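놀이 교구 정비 사업 중간 보고서
보고 대상: 사업 담당 Dorota Rutkowska 님
작성: Nikola Wróbel (Nirnasetti 어린이 놀이방, Clitville)
작성일: 2026년 1월 8일

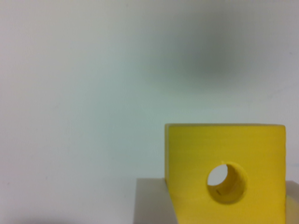
지난번 보고 이후에 진행한 일과 아직 끝나지 않은 일을 정리하여 드립니다. 저는 한국어로 긴 보고서를 쓰는 일이 아직 익숙하지 않습니다. 표현이 어색한 곳이 있으면 양해를 부탁드리고, 내용이 분명하지 않은 곳은 언제든지 질문해 주시기 바랍니다.

1. 사업의 목적

이 사업은 놀이방에서 오래 사용한 블록을 점검하고, 고칠 수 있는 것은 고치고, 색과 모양에 따라 다시 분류하는 사업입니다. 신청서에는 새 블록을 구입하는 계획도 있었지만, 작년 협의에서 말씀하신 대로 수리를 먼저 하고 구입은 꼭 필요한 만큼만 하기로 하였습니다. 이 원칙은 지금까지 지키고 있습니다.

2. 점검 결과

보관실에 있던 블록을 모두 꺼내어 하나씩 확인하였습니다. 전체 수량은 922개입니다. 신청서에 적은 수량보다 많은데, 그 이유는 창고 안쪽 선반의 상자 2개가 이전 목록에 들어 있지 않았기 때문입니다. 이 점은 저희의 실수이며 목록을 고쳤습니다.

922개 중에서 그대로 사용할 수 있는 것은 501개입니다. 모서리를 다듬거나 색을 다시 칠해야 하는 것은 237개입니다. 나머지는 갈라짐이 깊거나 크기가 다른 블록과 맞지 않아서 사용을 중지하였습니다. 사용을 중지한 블록은 버리지 않고 따로 보관하고 있습니다. 폐기 여부는 귀 기관의 의견을 들은 후에 결정하겠습니다.

점검은 Zofia Zieliński 선생님과 제가 같이 하였습니다. 처음에는 두 사람의 기준이 조금 달랐습니다. 저는 작은 긁힘도 수리 대상으로 보았고, Zieliński 선생님은 손으로 만져서 거칠지 않으면 괜찮다고 보았습니다. 의논한 끝에 손으로 만지는 기준을 따르기로 하고, 제가 먼저 확인한 상자는 처음부터 다시 보았습니다. 이 일로 일정이 조금 늦어졌습니다.

3. 분류와 보관

이전에는 모양만 보고 상자에 넣었습니다. 이제는 먼저 색으로 나누고, 그 안에서 모양과 두께로 나눕니다. 노란색의 두꺼운 사각 블록이 기준 블록입니다. 면이 넓고 모서리가 곧아서 다른 블록의 크기를 비교할 때 편리합니다. 아이들이 탑을 쌓을 때에도 이 블록을 맨 아래에 놓는 경우가 많습니다.

노란색은 분류할 때 가장 시간이 걸린 색입니다. 레몬색에 가까운 것과 겨자색에 가까운 것이 섞여 있고, 같은 블록도 넓은 앞면과 좁은 옆면의 색이 조금 다르게 보일 때가 있습니다. 옆면은 약간 초록빛이 도는 어두운 노랑으로 보이기도 합니다. 그래서 색을 판단할 때에는 반드시 넓은 면을 보기로 정하였습니다. 작은 규칙이지만 이것을 정한 후에 잘못 분류되는 일이 줄었습니다.

상자에는 색 이름을 글자로 쓰고 그 옆에 같은 색의 종이를 붙였습니다. 글자를 아직 읽지 못하는 아이도 스스로 정리할 수 있게 하려는 것입니다. 종이가 빨리 더러워지는 문제가 있어서 투명한 덮개를 씌우는 방법을 시험하고 있습니다.

4. 수리 작업

수리는 Kuzmenko 목공소에 맡겼고, 담당자는 Gorazd Radonjić 씨입니다. 작업 순서는 사포질, 먼지 제거, 첫 번째 칠, 건조, 두 번째 칠입니다. 칠은 광택이 없는 것으로 선택하였습니다. 광택이 있는 칠은 블록을 높이 쌓을 때 미끄럽다는 의견이 선생님들 사이에 있었습니다.

칠의 두께에 대해서는 Radonjić 씨와 여러 번 이야기하였습니다. 두껍게 칠하면 색은 고르게 나오지만 블록의 치수가 변합니다. 얇게 칠하면 가로 방향의 가는 결이나 붓자국 같은 선이 표면에 조금 보일 수 있습니다. 저희는 사용에 문제가 없으면 이런 선은 그대로 두기로 하였습니다. 혹시 외관에 대한 별도의 기준이 있으시면 알려 주십시오.

수리 대상 중에서 노란색과 파란색 블록은 작업을 마치고 돌아왔습니다. 빨간색과 초록색은 아직 목공소에 있습니다. 초록색 칠은 Nuteo 상점에 주문하였는데 배송이 늦어지고 있어서, 먼저 빨간색 작업을 하도록 부탁하였습니다.

5. 놀이방에서의 사용

정비가 끝난 블록은 오전 모둠부터 사용하고 있습니다. 큰 아이들은 새로 칠한 블록과 칠하지 않은 블록을 금방 구별하고, 새로 칠한 것을 먼저 가져가려고 합니다. 이 때문에 다툼이 몇 번 있었습니다. 지금은 두 종류를 섞어서 내놓고 있으며, 전체 수리가 끝나면 자연히 해결될 것으로 생각합니다.

정리 시간에 대해서는 아직 말씀드릴 만한 결과가 없습니다. 선생님들은 전보다 빨라졌다고 하지만 시간을 재어 본 것은 아닙니다. 다음 보고까지 정리 시간을 기록하겠습니다.

6. 예산

목공소 비용은 계획 안에서 지출하고 있습니다. 보관 상자는 기존의 것을 계속 쓰고 있어서 그 항목은 남아 있습니다. 남은 금액의 일부를 칠 구입 항목으로 옮길 수 있는지 문의드립니다. 영수증은 회계를 맡은 Remigiusz Grabowska 씨가 모아서 따로 보내 드리겠습니다.

7. 앞으로의 계획

빨간색과 초록색 블록의 수리를 마치고, 모든 상자의 표시를 새것으로 바꾸고, 4월에 최종 보고서를 제출하겠습니다. 새로 구입할 블록의 목록은 수리가 모두 끝난 후에 작성하려고 합니다. 지금 예상으로는 긴 막대 모양이 부족할 것 같습니다.

결정해 주시기를 부탁드리는 것은 사용을 중지한 블록의 처리, 그리고 예산 항목의 변경입니다. 답을 주시면 그에 맞추어 일정을 다시 보내 드리겠습니다.

감사합니다.
Nikola Wróbel 드림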